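How do you untangle a whole pile of charging cables without losing your mind?

Shuk-fan Shih
11/15/18

I finally emptied the junk drawer in our spare room and found a giant knot of white charging cables. They all look the same, and every time I pull one, three others get tighter. I'd love to keep them in my desk organizer, the plastic kind with a divided tray on top and drawers underneath. Where do I start?

Handden

Ooh, I love this job! Don't pull on anything yet. Clear a table and find the plug ends first. Gather those in one fist, hold them up high and let the rest hang down to the table. Then use your other hand to tease the strands apart, starting just under your fist. 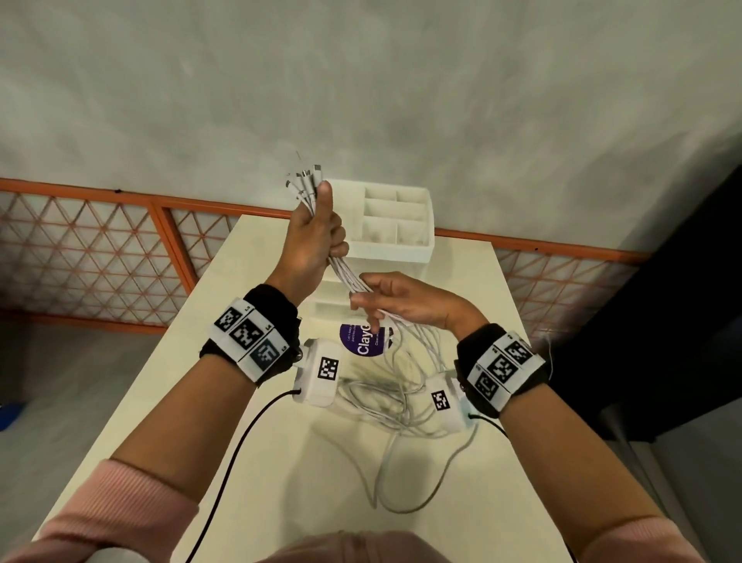 Plug ends on top, loose strands below.

Once a cable swings free, slide it out by the plug and lay it to one side — don't put it back near the pile! I did 16 of them in one evening with the radio on and had a great time. If a knot won't give, set the bundle down, loosen it with your fingertips and pick it up again.

Jaunzems

Just throw them out and buy new ones, they're cheap.

Clovau

Please don't toss them, most are probably fine! Plug each one in and check that it charges before you store it. Then wind it loosely around four fingers and close it with a twist tie. I bought a bag of 50 ties years ago and I'm still using them. Short cables go in the top tray at my place, long ones in a drawer, and I put a bit of masking tape near the plug saying what it fits. So satisfying to open that drawer now :)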